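How to clean the burners and grate on a gas hob

Mitiku Kassa
2018-03-11
22 shares | 3 comments

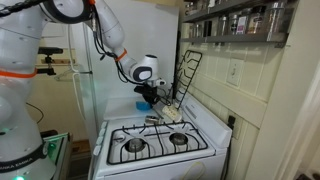 Two burners on a white gas stove, with one wire grate in place and the other lifted off.

A gas burner that lights slowly, burns yellow at the tips or leaves soot on pans usually has partly blocked ports. The method below covers ordinary domestic burners with lift-off caps. It doesn't cover sealed units or any fault on the supply side. If you smell gas with all the taps off, stop, open the windows, shut the supply at the meter and ring the gas emergency line.

What you need

Washing-up liquid, a washing-up bowl, bicarbonate of soda, a nylon brush, a wooden cocktail stick, a sewing needle and two dry cloths. Don't use wire wool on caps or enamel. Oven cleaner will dull aluminium parts and should be kept off them.

Before you start

Turn off every tap and let the hob cool fully. If it has electric ignition, switch it off at the wall. Note which cap belongs to which burner - on many hobs they look alike but don't seat properly if swapped.

Cleaning the grate

1. Lift the grate straight up. Some rest on rubber feet, which tend to stay behind on the hob.
2. Soak it in hot water and washing-up liquid for 46 minutes. I timed this on a badly neglected grate in a rented flat in Cirnadville, and shorter soaks left a brown film at the joints.
3. Brush along the wires, then across them.
4. Rinse and stand on edge to drain.

Bare cast iron shouldn't be soaked. Wipe it, dry it at once and rub in a thin coat of cooking oil.

Cleaning the caps and ports

1. Lift off the caps. Where the burner head is separate, lift that too.
2. Wash both in warm soapy water. For burnt-on spills, spread on a paste of three parts bicarbonate to one part water, leave for 22 minutes and brush off.
3. Clear each port with the needle, holding it square to the opening. Don't widen the port.
4. Never use the cocktail stick in the ports or the jet. It can snap and leave a piece inside. Keep it for grease around the rim of the recess.
5. Wipe the recess with a damp cloth, wrung out well so that no water runs into the jet.

Drying and refitting

Water left in the ports gives an uneven flame, and this accounts for most complaints after cleaning. Shake the parts, dry them with a cloth and leave them overnight if you can.

Refit the heads and then the caps. A cap that is seated properly won't rock when pressed at the edge. Replace the grate, restore the power and light each burner in turn. The flame should be blue and even all the way round. If it is still yellow after a second clean, the air setting or the jet may be wrong for the gas supplied, and that is work for a registered engineer.

Light spills can be wiped up daily. I do the full clean every February and again in late summer.

Contact | Copyright Fevside Household Notes | Back to top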